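Last updated: 2019-10-28

We use cookies to make this site work and to remember what you've read. Accept or manage settings

The Apartment With No Address

I spent a morning tidying up a home that doesn't exist, and I was terrible at it.

The place is called Trindside, and it lives on a pair of computers on the second floor of Clommont, a small robotics company above a tile showroom. People come in, put on a headset, pick up two handles and do chores through a robot's arms. Every reach and fumble gets saved. The saved runs go to Cassim, the learning program, which studies them and then tries the same chores by itself. It needs a lot of them - when I visited, the team had 609 good ones and wanted plenty more.

My teacher for the day told me to breathe out before closing the fingers. I laughed, and then I tried it, and my very next grab worked! (The one after that did not. I knocked a cup clean off a table and heard a little recorded clunk that I still feel bad about.)

A run lasts 60 seconds at most. If you go over, it gets tossed, and if you hesitate too long in the middle, somebody has to decide whether it's worth keeping. I had assumed they'd only want the smooth ones. They do keep some of the clumsy ones, as long as you recover, so that Cassim gets to see what a person does after a bad grip. I made myself very useful in that department.

What wore me out was the looking. You stop trusting your own hands after a while and start watching the gripper tips instead, and by run 40 my neck was stiff and I was talking to the furniture. The team calls the robot Ato, and I was calling it worse.

Whoever built Trindside had a good time doing it, and I kept getting distracted by the decorating. There's a red sofa under a wall-mounted screen, a leafy potted plant right next to it, and Van Gogh's "The Starry Night" hanging on the wall near an open door. I asked if Cassim needed a Van Gogh to learn how to pick up a cup. The answer was that real homes are full of stuff, and a program that has only practiced in bare rooms can get thrown by a picture on the wall. So in January they plan to start swapping things around between runs, with new colors, new furniture and different light. I'd vote to keep the sofa where it is.
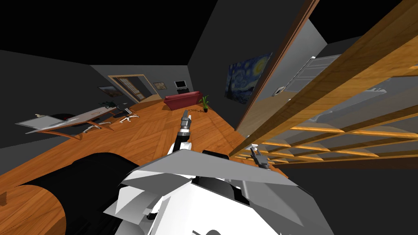 Contact us | Copyright Clommont Road Magazine | Back to top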